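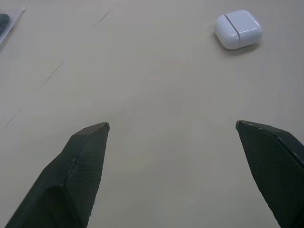

Ticket 1404: Purkier table, marks on the top that keep coming back
Opened 28 Mar 2021
Product: Purkier worktable, beige top
Status: Closed, with customer's agreement

Customer wrote:
Hello, and thank you for reading this, I know it's only a table! We bought the Purkier last August for the craft room and we love it dearly, but the top has picked up little marks that I can't get rid of. I wipe them with a damp cloth, they seem to go, and by the next morning they're back (or their cousins are). I've tried dish soap and the spray we use on the kitchen counters. The finish is matte and I'm scared to scrub, so I stopped there. Is it ruined?

Vornuson support replied:
Not ruined at all, please don't worry. Matte tops are a bit sneaky because they hold on to soap, and the leftover film looks just like a stain once it dries. Could you tell us whether you feel anything when you run a fingernail over a mark? And do you rinse after the soap?

Customer wrote:
Most of them feel smooth. Two feel slightly raised, like dried glue, and knowing this house it probably is glue. And no, I never rinse, I just wipe and go make dinner.

Vornuson support replied:
That helps a lot! Please clear everything off first, small bits included, so you don't drag anything across the finish. Then go over the whole top with plain warm water and a soft cloth, twice, changing the water in between, and dry it with a towel. For the raised spots, lay a warm wet cloth on them for 16 minutes and nudge them off with an old plastic card held nearly flat. Skip the counter spray and anything gritty.

Customer wrote:
Well, the first bucket was cloudy, which was embarrassing. The smooth marks have stayed away for three days now. One glue spot popped right off and the other left a faint dull patch, but I can live with it, and the cutting mat covers it anyway.

Vornuson support note:
Dull patch left as is. Care sheet 218 sent by email. Closing.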